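# Budgeting for a bimanual bench trial

Most first-year overruns come from items left off the quote. Work through the steps in order and keep one spreadsheet for the whole cell.

## 1. Fix the task first

Write the task in one sentence, such as "move capped bottles from the mat to the board". Object size and weight set the hand and payload you need.

## 2. Split the quote

Ask for arms, hands, mounts and cabling as separate lines. Sleiman and Camell both quote this way on request. Hands wear sooner than arms, so budget for two spare finger sets.

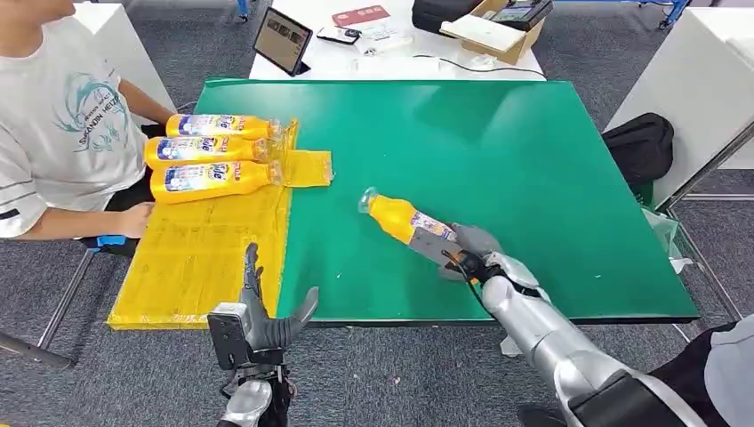 Consumables go on their own line. Sheets, boards and test bottles are cheap individually, but a long trial goes through them. We allow $479 per quarter and review it in July.

## 3. Cost the labour

Enter operator hours at full rate, including resets between runs. For a target of 1000 runs, time a short batch first and scale from the measured figure – vendor cycle times usually leave out resets.

## 4. Plan the floor space

Measure the bench, the arm's reach and the operator's seat together. Add storage for cases and packaging, which you will need for warranty returns.

## 5. Get sign-off

Send the sheet to purchasing at least seven weeks before the trial. At Darnanano, that means Afaf Azar for capital items and Jihad Darwish for consumables.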